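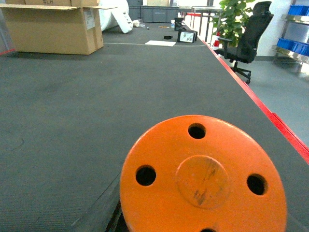 Notebook Entry: Unpacking and Crate Storage, July

Purpose of entry: to record the state of the long table and the steel shelving before the Dellmont order is put away, and to set down where each type of part is to be kept.

6 shares — 17 comments

The cardboard box at the far end of the long table was open at the time of this entry, with its flaps folded out and the shipping label still attached. The label is to remain on the box until the packing list has been checked against the order. What looked like white packing material was lying beside the box and should be gathered into one bag. It is not to be thrown out until Zonico confirms that no return is needed.

One sheet of paper lay flat on the table, just beyond the seam. Loose sheets are to be filed in the binder at the end of each session. The dark woven surface shows light scuffs on the left side, which were noted for the record. No repair is requested.

Delivery, as listed on the order: 200 small fasteners, 50 corner brackets. Gorazd Đorđević will sign for the count once it has been done twice. 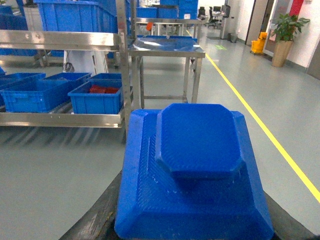

Reading time: 2 min

The blue crates remain the standard container for this room. Smaller parts are assigned to the crates on the lower shelf of the steel rack. The crate on the right of that shelf was holding red items, and these are to stay together until the Adum inventory has been brought up to date. The large crate on the top shelf faces outward and should be kept that way, so that its contents can be checked without lifting it down.

The steel table behind the rack area had a flat blue tray on it. Sorting is to be done in the tray and not on the bare steel — small fasteners roll, and the gap beneath the tables is difficult to sweep.

Crates stacked at the back are reserved for the Kovačević parts. Colleagues who need additional containers should request them in writing before taking any from that stack.

Open items:

Recessed label panels on the crates: agree on one card size and order a supply.
Second count of the brackets: to be entered on the facing page.
White appliance on the floor behind the rack: confirm with Gorazd whether it is to stay in that position. The coiled cable should be kept clear of the walkway.

Entry closed at 4:50 p.m.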